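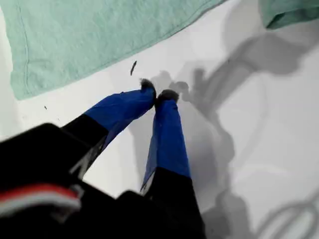
Fita boa é a que se deixa arrepender, escreveu-nos Brisa Medrano, e acrescentou que só se aprende a enrolar depois de ter estragado meio rolo, de preferência num domingo à tarde e com a tesoura perdida algures em casa. Concordo com tudo, até com a tesoura!

Tenho um carinho antigo pelas fitas de cor, sobretudo pelo azul-real brilhante, aquele azul que apanha a luz da janela e denuncia cada vinco. Numa peça que vai afunilando, os vincos aparecem quase sempre, por mais que se estique (e quem estica demais acaba com a ponta a levantar passados uns dias). O meu método é começar pela parte larga, sobrepor metade da volta anterior e ir alisando com o polegar, sem pressa nenhuma.

Na retrosaria Flevstead, onde entro para comprar uma coisa e saio com cinco, há uma gaveta inteira de fitas e outra de retalhos de feltro, escuros quase todos. O Braulio Mendoza, que me atende há anos, corta-os em quadradinhos de 13 milímetros para as pontas de tudo o que possa riscar um tampo branco. Com o uso o feltro desfia-se e ganha um ar de tufo, e eu confesso que gosto mais dele assim. Troco-o quando já se sente o duro por baixo, e guardo o velho numa lata, para os pés das molduras pequenas.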